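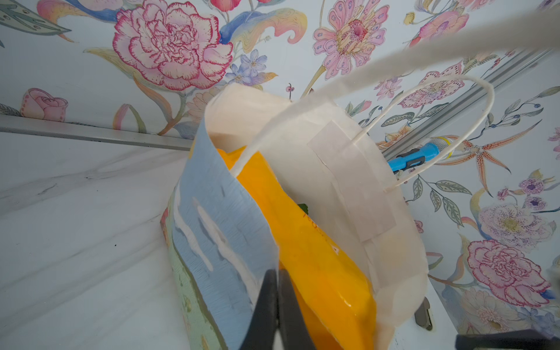
## Tuvon gift bags, the paper ones with the twisted handles

Posted 29 September 2021

I go through a silly number of gift bags. Snack bags, mostly: a handful of chips and noodles and something sweet for whoever has just moved, had a baby, passed a test or watered my plants. I used to save bags from other people's presents and reuse them until the handles came off in my hand, and then in January I got fed up and ordered a pack of 20 from Tuvon. I've used almost all of them, so I think I'm allowed an opinion now.

Short version: I like them a lot, I'd buy them again, and I would not put a jar of anything in one.

### How they look

Really pretty! Mine are from the Chevalier range, which is the one with the soft painted colors, and it has a lot of pale blue and pale green going on. I was worried it would look like a baby shower no matter what I put in it, but it's muted enough that I've given them to grown men with no complaints. The blue part has white streaks through it, kind of like clouds, kind of like somebody cleaning a paintbrush. It's my favorite bit and I always turn it to face the front.

The paper is on the thin side. Hold the top edge up to a window and light comes through. If you're used to those stiff glossy bags that stand up like a cereal box, you'll notice the difference right away. I got over it quickly (the glossy ones crack along the folds and then look terrible), but you should know before you spend the money.

### The handles

Twisted white paper, and they're better than I expected. There's a paper patch glued on the inside where the handle is anchored. On mine the layers of the patch don't line up perfectly, so you see a little stepped edge if you look in. Does it matter? Not to me. I've only had one let go, and I had been swinging it.

The order page says up to 600 grams. I'd believe it for snacks. I tried a jar of jam and a candle together once and carried the bag from underneath the whole way there, so I can't tell you if the handle would have made it, and I didn't want to find out on somebody's front steps.

### Filling one

I do my packing on a table with a white marble-pattern top, everything spread out first so I can see what I've got. This is where a soft bag gets a bit annoying. It leans. You put the first thing in and the whole bag tips toward it, and you end up holding the rim with one hand while you pack with the other.
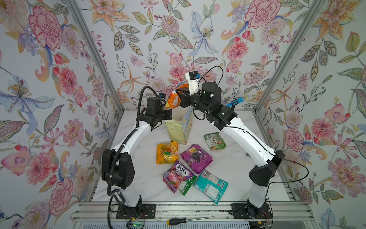
*Bag open at the back of the table, snacks out in front, orange packet up in the air.*

What I've settled on:

- Open the bag all the way and press the bottom flat from the inside. Don't skip this, the base creases are stubborn.
- Flat, heavier packets go against the back wall.
- One big shiny thing goes in at a slant so it shows at the top. An orange chip bag is perfect for this.
- Something green tucked in behind it, if you have it.
- Tissue last, and less than you think.

The slanted packet makes the whole bag, in my opinion. With these pale colors you want something loud poking out, and orange next to that cloudy blue looks like you planned it. I did one with all white and silver packets and it just looked like mail.

The opening is a decent width, too. Puffy bags go in without being squashed, although you'll hear plenty of crinkling. Taking things back out when you change your mind is harder, and a sharp corner on a packet can catch the rim. I've put a small tear in 2 of them that way. A sticker covers it.
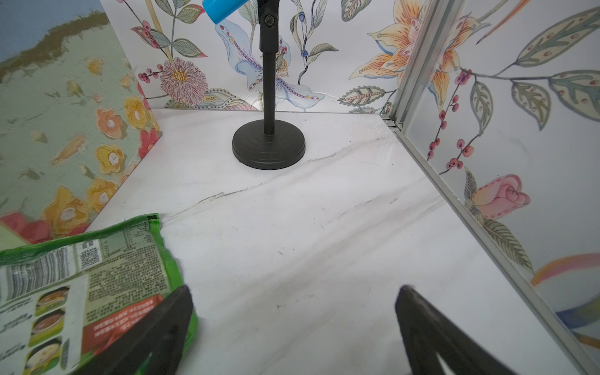 Noodle packets are my usual test for a bag, being flat and stiff with hard seams at both ends, and a flimsy bag shows every corner of them from the outside. The Tuvon bags do okay here, not great. I lay the packets out and decide which side of each one I want showing, and that takes me longer than it should. Take the green one in the corner, with the three little round photos of bowls down its edge: it's lying with its back up, so you get the barcode and all the tiny print, and if it went in like that, that's what you'd see first when you looked in the bag. Flip it. I've given people a lovely bag with a barcode staring up at them, and it does take the shine off.

### Compared with the other ones I've tried

The Pletonach bags are thicker and stand up on their own, so packing is easier. They also only came in colors I'd call office, and the ribbon handles slid out of their holes. Skikadov makes a plain brown one that's nearly indestructible and costs less — I keep those for anything heavy, jam included. For looks the Tuvon wins by a mile.

### Gripes

The pack arrived with the bags folded so tight that the first few never lost the crease across the middle. I put the rest under a heavy cookbook overnight and that mostly fixed it. There's no gift tag included, which seems stingy at the price. And please, make a slightly wider one! I'd like to fit a proper family-size bag of chips in there without folding down the top.

4 out of 5 from me. I'm reordering before the holidays, and I'll add a note here if the next pack comes folded the same way.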